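Keeping Fruit Flies Out of the Kitchen

Fruit flies do not come from nowhere, though they put a lot of effort into looking like it. They ride home on the bananas. By the time you notice one drifting over your coffee, her relatives have moved into the drain.

Start at the sink. When you get back from the store, rinse everything with a thick peel, bananas included, and dry it with a towel. Krajewska's produce aisle is lovely and I wouldn't trust a single stem in it.

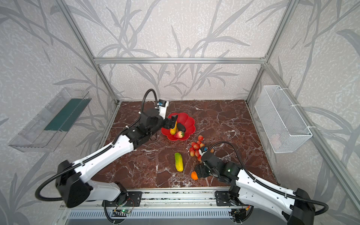 Next, the drain. Half a cup of baking soda, a cup of vinegar, 15 minutes, then a kettle of hot water. The fizzing is mostly theater. The part that matters is scrubbing under the rubber flap with an old toothbrush, and you will not enjoy what comes up.

For a trap, pour an inch of cider vinegar into a jar and add 2 drops of dish soap. Skip the plastic wrap with the holes poked in it. My neighbor Nélida Alarcón swears by the wrap, and she also has flies.

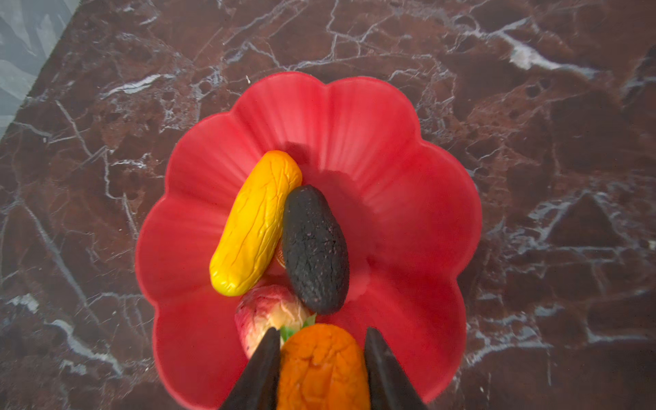 Peaches, pears and tomatoes can ripen on the counter, but once they give under your thumb they go in the fridge. Yes, tomatoes. Javiera Fuentealba has written to me twice about this and I have read both letters. A slightly dull tomato beats one with tenants.

Check the bottom of the potato bag while you're at it. Also the recycling, where a beer bottle with a swallow left in it will undo a week of good behavior.

If you like a bowl out for looks, fill it with the fake stuff. It wants dusting now and then, with a damp cloth and a little dish soap for the grooves, and it has never once attracted a guest.
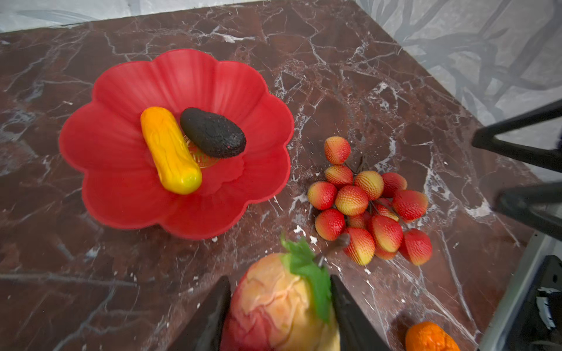
Artificial fruit in a red flower-shaped bowl. Keeps well.

Leave the trap out for a few days after the last sighting. Then wash the jar, or throw it away if you can't face it.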